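Wed 26 June

Props bench, fruit and dishes

Finished going through the two fruit boxes this morning. The Kofler box is the older one and most of it is tired. The lemons have gone chalky and three of the apples have split along the mold seam. I glued two, the third went in the bin. Stems keep coming off the pears from the Toltberg set. Hot glue holds for a week or so, then they drop again. Tried the two-part epoxy on four of them and left them standing in an egg carton until after lunch. Will pull on them tomorrow.

Washed everything in warm water with a bit of dish soap, no scrubbing. In January we used the blue spray cleaner on the bananas and the brown spots came off with it, so the spray stays off the fruit. The grapes need 10 minutes face down on a towel or water sits between the berries and runs out later onto whatever is underneath.

Soft grapes: if the bunch gets squashed in the box overnight it stays lopsided until noon. Store on top. 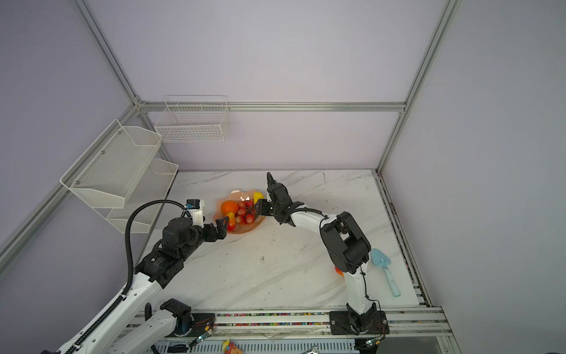
Dishes next. We have 17 that are fit to use and I would like to get down to 13, so the shelf closes properly. The flat Jova saucers can go, anything round rolls straight off them. The deep bowls hide the small fruit. What I want to keep is the kind with a raised, wavy rim, like the translucent orange one with the grapes in the middle and the yellow fruit back against the rim. A small pile sits well on that. The one drawback is color, an orange on an orange plate is a poor match, and I would put the orange on a white or green dish next time and keep this one for grapes and pears.

Tabletop: there are dark smudges on the white marble pattern. Tried a damp cloth first, then the melamine sponge on one corner. The sponge lifts them but it also takes the shine off, and the dull patch shows when the Lumex panel is on full. Went back to cloth and a drop of alcohol. Slower, nearly 15 minutes for a patch the size of my hand. Stop there unless somebody has a better idea.

Garden toys are mixed in with the fruit again. Trowels belong in the gray tub under the window, please put them back there at the end of the day. I found a rake in with the plums.

To do
- pull test on the pear stems
- new label for the Kofler box, the old one says vegetables
- order one more bunch of red grapes, same size as the ones we have
- ask about felt pads for the shelf, the dishes slide when the door is shut hard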